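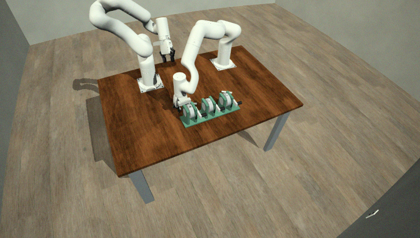 According to Aliyu the wax must come off completely before any new oil goes on, and I think this is correct, but I want to ask how other people do it.

My dining table is wood, dark reddish brown, and the previous owner used a paste wax from Skinthorpe for many years. Now the top feels sticky near the plates. I tried warm water with a little soap and nothing changed. I paid 49 dollars for a can of Kivent hard oil and I do not want to waste it. Must I sand?

Gurken
Sanding is not necessary at first. Take mineral spirits and a white cotton cloth, and rub a small part along the grain. Turn the cloth often. When it stays clean, wait 20 minutes and wipe one more time. Please open the window. I did my desk in this way last April, it needed three rounds, and the corners needed four.

oldplank78
just sand it, 120 then 180

Aliyu
If you sand over wax, the paper becomes full very fast and the wax is pressed into the wood. First the spirits, then leave it overnight, then 180 by hand. Put the oil very thin and wipe off the rest. Lay the used cloths flat outside to dry, because they can start to burn if you leave them in a pile.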